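What I learned trying to teach a simulated kitchen robot by remote control

March 2021
by the Handari notebook
7 min read

Quick one tonight, I have to be up early. But I promised I'd write up the teleop stuff before I forget how it felt, and I am already forgetting, so.

Background for anyone new. I do demos. As in, I sit in a chair with a controller in each hand and drive two robot arms around a simulated kitchen, and the software records everything: joint angles, gripper open/close, all the camera views. Then a policy gets trained on the recordings and we find out how much of my bad habits it picked up. The project is called Pekness. The control software is Skoreo. Neither is mine, I just drive.

The kitchen is one long white counter with a sink in it. Food, dishes. Task this round was a clear-and-carry: get the small stuff onto plates, get the plates where they're supposed to be. Sounds like nothing. A kid does it while complaining.

First thing. Depth. Depth is awful. You have a flat view of a scene and you're reaching down into a sink, and you're sure you're over the plate and you are so not over the plate. I spent my whole first session closing the gripper on air. Two sessions before I stopped doing it all the time, and I still do it when I'm tired.

What helped was using shadows where there are any, and using stuff that sits next to other stuff. If the fingers go in front of the rim you're closer than the rim. Obvious when you type it. Not obvious at all when you've got a lime to worry about.

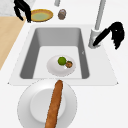 Second thing, and this is the one I keep telling people. Slow is not the same as careful. My early demos were slow because I was scared, lots of little stops, wiggle, stop, wiggle. The policy trained on those did the same thing, it hovered. It would get near an object and just kind of vibrate in place like it was thinking about its taxes. Because that's what I'd shown it! Most of my recording time near an object was me dithering, so most of what it knew about being near an object was dithering.

Now I do it differntly. I look first, hands still, decide the whole reach, then go in one motion at a medium speed. Then trim the dead time at the start before saving. If I mess up halfway I either recover cleanly, like a person would, or I toss the whole thing.

On tossing. I used to hate tossing demos. You get attached. A two minute run where everything went great until the last drop, and you think well, it's mostly good. It isn't, if the ending is you dropping the thing and mashing the reset. Toss it. Out of my first batch I kept 28. I'd recorded a lot more than that and I'm not going to say how many.

Recoveries are different though, keep those. A fumble where you back off, reopen, line up again and get it is gold. The policy is going to fumble, so it needs to have seen somebody get out of a fumble. I started doing a few on purpose: come in a little off, notice, fix it. Feels silly. Works better than anything else I tried in December, which was a bad month generally.

Third thing is cameras. Skoreo records more than one view and you can flip between them while driving. I flip too much. When you flip mid-reach your hands keep going for a second with the old picture in your head, and that's how you swat a plate. Also some views are just no use for the job, you get wall and the tops of things and not one bit of the counter you care about. 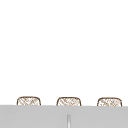 So my rule is pick a view before the reach and stay in it til the fingers close. If I can't see what I need, I stop and pull back and start the reach over. I don't peek. Peeking is cheating anyway, in a way, if the policy only gets certain cameras. If I used information it can't see, then I've recorded a move it has no way of explaining to itself. It just looks like the hand magically knew. I didn't get this for weeks. Jansen (that's the older toolkit I used before, some of you will remember me whining) only gave you the one camera, so the problem never came up. You suffered but you suffered with the same eyes as the robot.

I do kind of miss that. Not the crashes.

Fourth, two arms. Having two arms is great and I'm bad at it. One hand does the work and the other one wanders off. You don't notice because you're staring at the busy one. Then you play it back and the left gripper has been slowly drifting toward a dish the entire time, for no reason, and now that's in the training data, a nice slow menacing drift.

Fixes I've tried:

- Park the idle arm somewhere boring and put that controller down on my knee. Good, until you need it and have to find it.
- Give the idle arm a job. Hold something, steady something. Better demos, harder to do.
- Use the freeze toggle. Skoreo has one. I found it embarassingly late.

I mostly do the freeze toggle now. But the second one gives the nicest looking runs when I manage it, so if you're more coordinated than me start there.

Picking up tall skinny things from the top is its own hobby, by the way. Anything cup shaped. Come straight down, don't come down at an angle, an angle tips it every time. And open wider than you think. I always under-open, I think because in real life your fingers know where they are and you don't bother. The controller doesn't tell you anything. There's no feel. You're judging a squeeze by looking at it.

I've gotten OK at cups. Round fruit is still a coin toss, it wants to squirt out sideways, and anything long like bread is annoying since you have to guess the balance point. Middle is usually right. Grab it near the end and the rest swings and sweeps whatever is next to it.

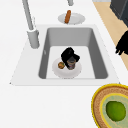
Do you need to be good at video games to do this?

It helps for the first hour, mostly with not looking down at the controllers. After that I don't think it matters much. The habits that count are patience between reaches and being willing to throw out a run, and games kind of train you the opposite way. The people I've seen get good fast were the ones who watched their own playback.

Which, yeah, watch your playback. I do it after every 3 runs now. More often and I never get going, less often and I find out I've been doing some dumb thing all evening. Watch it at double speed. At normal speed you remember what you meant to do and you sort of see that instead. At double speed you just see the arm, and the arm looks drunk, and you learn something.

A few small ones, no order:

Vary your start. I kept beginning every run from the same pose because it was comfy, and the policy got great at starting from that one pose and lost it completely from anywhere else. Now I shove the arms someplace random before I hit record.

Vary your path too, a bit. But not the grasp. Pick a way of grabbing each kind of thing and stick with it. I had runs where I took the fruit from the side and runs where I took it from the top, and the result was a policy that went in at a forty-five and got neither. Averaging, basically. It split the difference between two good ideas.

Big stuff gets in the way of the view more than you'd think. If something's sitting between your eyes and the thing you want, don't reach around it blind. Other camera, before the reach. Or move the big thing first and make that part of the demo. 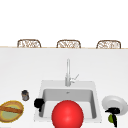
Write notes as you go. I keep a text file open, one line per run, keep or toss and one word why. "drift." "dither." "nice." At the end of a session you count the words and you know what to work on. Mine said drift for a solid week.

And take breaks, for real. My wrists were wrecked in the beginning, I was holding the controllers up in the air the whole time like an idiot. Elbows on the armrests. If the motion needs more room than that, use the re-center button and do it in 2 bites, let go of the clutch, bring your hands back, clutch in, carry on. The arm doesn't care. The recording just shows a short pause, and you can trim it or leave it. I leave it if it's short.

Next up I'm supposed to try the version where you physically move the arm with your hands, on a real one, no controllers. Kinesthetic teaching is the proper term I guess. I've done it exactly one time and the arm was heavier than I expected, and my own body kept getting in front of the camera. So there'll be a whole new set of complaints. If you have tips on where to stand, comments are open.

OK bed.

Recent posts
Trimming dead time without wrecking your run
Jansen to Skoreo, what moved and what broke
My controller drifts and so do I
Why I stopped recording after dinner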